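Reducción del 2834 en numerología: ¿17 u 8?
Foro Grajales > Numerología > Cálculo y método

Chie Takagi
Me sale el 2834 con frecuencia en recibos y matrículas. Sumando cifras obtengo 17, y de ahí 8. En la guía de Barno se interpreta el 17 sin reducir; en la de Grarnari, solo el 8. ¿Qué criterio es el correcto? ¿Influye el orden de las cifras?
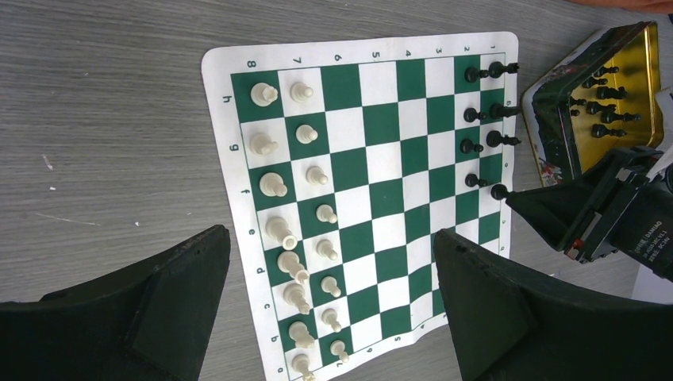 Tablero con coordenadas del 1 al 8.

Kenta Yoshida
Depende del sistema. En el método pitagórico se reduce hasta una cifra, salvo 11, 22 y 33. El 17 no es número maestro, por tanto 2+8+3+4 = 17 y 1+7 = 8. El 17 se anota como número compuesto — matiza la lectura, no la sustituye. Se escribe 17/8.

Sobre el orden: no altera la suma. Si se quiere tener en cuenta, se lee por pares: 28 (reduce a 1) y 34 (reduce a 7). El 8 final es el mismo.

Los ceros tampoco suman. El 2000 reduce a 2, igual que el 200; el 100 reduce a 1. Algunos autores tratan el cero como amplificador, pero eso es interpretación y queda fuera del cálculo.

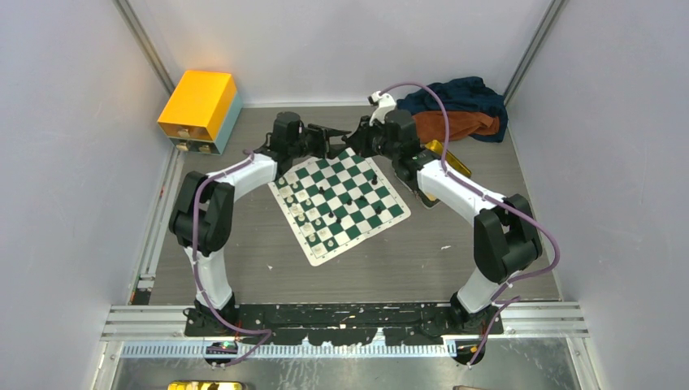

Otras respuestas

Forgate
A mí el 8 me salió todo un mes de abril y cambié de trabajo. Yo no sumaría tanto, mira la hora a la que lo ves y ya está.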